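Recording door-opening demonstrations with a hand-held gripper

Part two: the toy cabinet task

Part one covered mounting the camera and checking that the finger markers track properly. If you have not done that yet, go back and do it first. The steps below assume you have a working gripper with a charged battery, an empty card and a calibration file less than a month old.

Opening a small hinged door looks easy, and by hand it is. For a learned policy it is one of the harder beginner tasks, as the handle moves along an arc and the wrist has to turn with it. We use a toy cabinet on a table. It is light, it resets quickly and a bad pull won't damage anything that matters.

Setting up the table

Put the cabinet on a plain tabletop, far enough from the front edge that the door can swing right out without hanging over. Fix the base down with removable putty. A toy cabinet weighs very little and will slide towards you on the first pull if you leave it loose.

Hang dark cloth behind the table to hide the rest of the room. Then add some things the tracking can hold on to. Plain black fabric gives the camera position software very little to work with, so we pin up foam letters and stand a few books and soft toys near the cabinet. Leave them where they are during a mapping pass. Between batches, move them about so that the policy does not learn to find the handle from the toys.

Check the lighting from the gripper's point of view as well as your own. Dark handles on dark wood disappear quickly in poor light.

Making the mapping pass

Before any demonstrations, record one slow sweep of the whole table with the door shut. Go left to right at chest height, then closer in, then finish with the fingers pointing at the handle. Two minutes is plenty. Call the file "map" and the date, and do not touch the table layout until the batch is finished.

Recording a demonstration

1. Hold the gripper level with the fingers open. Start recording and wait for the tone.

2. Move in towards the handle in one steady motion. Aim to arrive with one finger on each side of the grip. If you have to correct, correct slowly.

3. Close the fingers until they hold the handle firmly. You should feel the pads give a little. Squeezing harder does not help and tires your hand.

4. Pull and turn together. Keep your elbow loose and let your wrist follow the door round. Most beginners pull straight back, and the handle slips out about halfway.

5. Stop when the door is well open. Open the fingers fully before you back away. 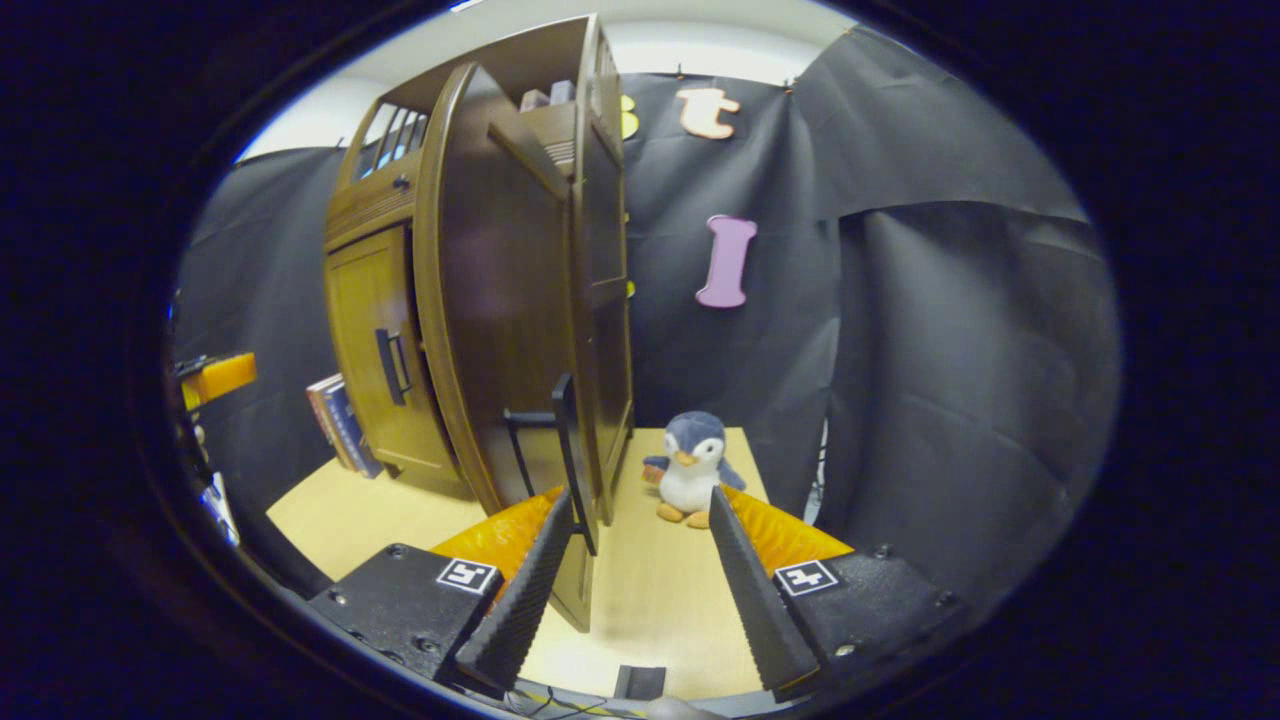
Cabinet task: tall door open, with a finger either side of the black handle.

6. Retreat along the line you came in on, hold still for a second and stop the recording.

Close the door by hand between takes. Do not record the reset unless you are also collecting a closing task, in which case give it its own folder.

How many takes

For this cabinet we recorded over 400 takes before training anything. Shota Chiba and Hòa Lý did most of them, swapping at the end of each batch of 58. Two people is better than one here – everyone has a favourite approach angle, and the policy will copy it.

Across all the Hoshino tasks we have 2,885 takes, and the door ones had the highest reject rate by a good margin.

What to throw away

Reject a take if the cabinet slides, if your free hand comes into view, or if either finger marker is lost for more than a moment. Also reject any take where you let go and grab again, unless you want the robot to do that too. Keep slow takes. Keep slightly off-centre grasps as well, provided the door opens.

Chiyo Kinoshita wrote the script that flags lost markers. It is in the tools folder and prints a list of file names. Watch each one before you delete it, as the script is strict about motion blur.

When the batch is clean, copy it across with its map file and go on to part three, replaying a trajectory on the arm.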